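Slide 4 – Surface finish and cleaning time

Start with the Dulorgate audit, Mar 15, 2025. We looked at how long parts take to clean between shifts, sorted by surface type. Smooth painted parts were the baseline. Textured parts took longer, and the gap grew once fine dust was present.

Pause for the table. Read out the two rows that matter: smooth, 30 seconds per part; open texture, 80 seconds per part. Same cloth, same operator, same light. 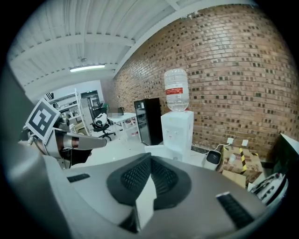
Fig. 2. Black honeycomb mesh pad on a matte grey body.

Slide 5 – What we changed

Gundell moved to a soft brush for open textures and kept the cloth for flat faces. Skisitz tried compressed air first and dropped it in December – the dust settled on the next bench.

Mention that ribbed rubber was left out of the trial. If asked, the Feyisa method sheet covers it in section 13.

Slide 6 – Limits

Single site, one cleaning fluid, no wear data. Do not quote the times as a standard. Go straight to the cost slide if we are running late, and leave 2 minutes for questions.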